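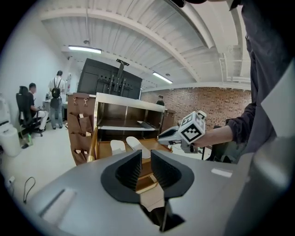
Andri Frei wrote in to say that the application for the parcel sorting job at Zaugg took longer than the job did, and could we please run some tips on doing these things at the kitchen table without crying into the butter dish. We can try.

Clear the table first. All of it, including the fruit bowl. An application form attracts jam the way a white shirt does, and the hiring office at Rellside still takes paper.

Keep one folder by the bread box. In it go your ID, your last two pay stubs, the addresses of old employers and the dates you worked there. You will think you remember the dates. You started at Pitley in February, or possibly it was the other year, and now the form has a blank in it.

If there's a typing test, practice on the keyboard you own, crumbs and all. Turn it upside down over the sink and tap it. What falls out is between you and the sink.

Shirts: iron the collar from the points toward the middle, then the cuffs, then whatever shows. If you plan to keep your jacket on you can stop there – I have, and I got the job, though it was a warm room.

Online forms like to time out while the pasta boils over. Write your long answers in a plain document and paste them in. Some boxes stop at 2000 characters and won't mention it until you press Send.

Shoes by the door the night before. Bus fare in the left one.

The Droltirden depot closes its list on 10th March. Print the confirmation page and put it on the fridge, under a magnet that holds.

2 comments | 2000 shares

Related tips
Getting ink out of a shirt pocket
Packed lunches for the night shift
Where to keep pay stubs in a small kitchen

Contact | Copyright | Back to top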